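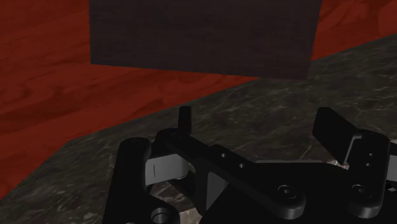
Red wood grain against dark marbling.

Every kitchen showroom in Ostum now sells the same thing, a long slab of stone, and every buyer is told it will last a lifetime. I think most households would be better off with a surface they can sand.

My own counter is maple. It has 13 years of knife marks in it and a burn by the stove. Twice I have taken it down with a sander and oiled it again, and each time the job took 2 evenings. When I priced stone at Hastitz, the cutout for the sink alone added 1,000 dollars to the bill. A chip in the edge would have meant a service call.

People say wood is dirty. It needs wiping, like anything else you cook on. It also needs oil every October -- or whenever you remember.

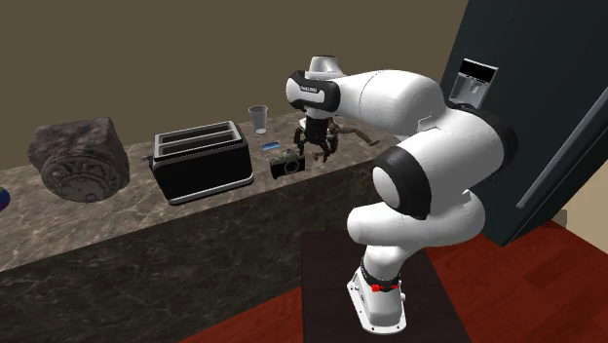 Georgiev wrote in after my last column to say that wood is fine for people with free evenings, and that a family with small children wants something it can ignore. I take the point. Stone does ask less of you from week to week. But the families I know in Ulent who put it in still worry about it, mostly about lemon juice and dropped pans.

A worn counter is cheap to fix and easy to live with. I would like the showrooms to put at least one on the floor, scratches included, and let buyers run a hand over it before they sign.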